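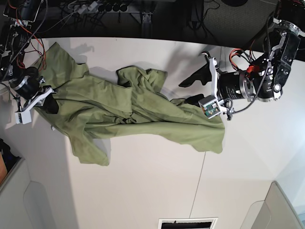 T-shirts coming out of the dryer looking like used gift wrap — is there a way to fold them that doesn't involve ironing first?
Posted by Kátia Aguiar in Laundry & Closets

I own a lot of cotton T-shirts and one dresser drawer. For years my method was to stuff until the drawer stopped closing, then push harder. In August I moved to an apartment in Nolerbridge with a smaller drawer, so now I have to become a person who folds. The trouble is that I can't get them flat to begin with. The olive green one is typical: spread it on a white table and it still goes off diagonally, with a lump bunched up in the middle and the hem flapping wherever it likes. If I fold it in that state I get something the shape of a croissant. I smooth one side and the wrinkles move to the other side, where they seem happier.

I tried one of those plastic folding boards (Dokanetti, 14 dollars). It folds lumps very neatly into smaller lumps. I don't own an iron and would like to keep it that way. My dryer is an old Emton with two settings, off and volcano.

What am I doing wrong? Shirts are plain cotton, medium weight, nothing fancy.

marlow_p
Buy an iron. Or hang them up. I have 90 hangers and zero problems.

sockdrawer
You're smoothing it. Stop smoothing it. Stroking a bunched T-shirt from the top just relocates the bunch, as you noticed.

What you want is to pull it from two ends. Find the shoulder seams, pinch one in each hand, lift the whole shirt off the table and give it one good snap, like you're shaking sand out of a towel. Then lower it so the hem touches the table first and lay it back away from you. Keep hold of the shoulders until it's all the way down. If you drop it from a height it will land as a heap and you get to start over.

Once it's down, leave the middle alone. Take the two bottom corners and tug gently toward yourself, then one tug on each sleeve. Most lumps are just the front and back layers being out of line with each other, and a tug at the corners lines them up. If there's still a ridge, slip your hand inside the shirt and run it up the middle.

After that the fold is the easy part:

Face down, collar away from you.
Bring one side in to about the middle of the shoulder, sleeve folded back on itself.
Same on the other side.
Hem up to just short of the collar, then in half again.

For a small drawer, fold in thirds at the end and stand them up on edge in a row. You'll see every shirt you own, which in my case was upsetting. I had four of the same gray one.

Also, take them out while they're still slightly damp. Ten minutes before the end if your volcano has a timer. Fold them warm off the pile and let them finish on the table before they go in the drawer, or the drawer will start to smell like a gym.

fontes_laundry_guy
I worked at Fontes, the wash-and-fold place by the bus depot, and folded nearly 3,000 shirts one summer. Agree with most of the above. Two things to add.

Don't overload the dryer. Half a load comes out twice as flat. And if a shirt has been sitting in the basket since last week, none of this will save it until you put it back in with a wet washcloth for a few minutes.

The board is fine by the way, but you have to get the shirt flat before you start flipping the panels. The panels don't care what's in them.

marlow_p
Still think hangers

Kátia Aguiar
Thanks, all. The shoulder snap works. First one took me four tries and I knocked over a coffee, but I have a row of shirts standing up in the drawer and it closes with one hand. marlow_p, where do you keep 90 hangers?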